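Standby power in student kitchens at Dengate
Group project report, Gakar Hall of Residence

3. Method

We asked residents in two blocks, Katene and Drikitance, which kitchen appliances they leave plugged in overnight. The form went out on a Tuesday and stayed open for 14 days. We had 81 replies, of which seven were left out as incomplete.

We also borrowed plug-in meters from the department and took readings at night, when the kitchens were quiet.

4. Findings

Microwaves with a clock were the item most often left on at the wall. Kettles came next, though a plain kettle drew nothing we could measure when idle. Most residents thought the opposite - they put kettles first for waste.

Ovens and toasters were harder to sort. Models with a display used a little power all night, while those with a simple lever did not.
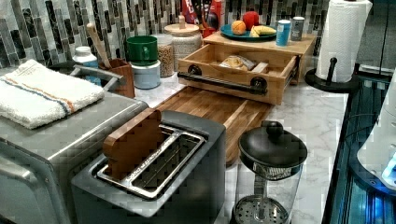 Figure 2. Toaster and other items on a kitchen worktop.

5. Limits

Our meters do not read well at very low loads, so the smallest figures should be treated with care. We did not measure fridges.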